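Wurton Community Help > Robotics > Student Projects

Marker pose jumps when both grippers come close together

Posted by naline_capstone, June 27, 2022

Our senior project records two-handed manipulation with hand-held grippers. Each carries a rigid marker plate. With one gripper in the volume, tracking is clean. With both working near the same object, the left pose flips for 2 to 7 frames and then recovers. In our last session 137 frames were lost this way. The task is putting a brush into a cup.
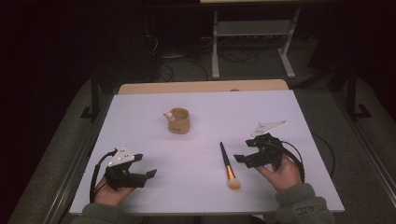 Our solver is the stock rigid body tracker, loaded with one template file per gripper. The templates were made by copying the first and editing the name. Both plates are white triangles with dark points, and during an approach the jaws face each other across the brush, so the plates end up on either side of it. We have recalibrated twice. Is this occlusion, or is the solver swapping bodies?

Finbarr Moriarty

Swapping, most likely. If the second template is a copy, the solver has two identical bodies and can only separate them by their last known position. That works until they are close or one drops out for a moment.

Move at least one point on the right plate so that no pair of distances matches the left plate. A few millimeters is too little. Re-measure each plate by itself with the other gripper out of the volume, and save a new template for each. Then plot the left and right positions over one of the bad segments. If the left trace lands on the right trace during the flip, it is a swap. If it goes to a nearby wrong orientation, the layout is too symmetric, and you need to break that up too.

Leave the calibration alone until you have done this.

ciltel_lab2

Had something like this in the Georgiou course. Ours was the cable pulling on the plate mount. Tape the cable to the gripper body with some slack and check that the plate can't rock. Also raise the minimum marker count if your solver has that setting.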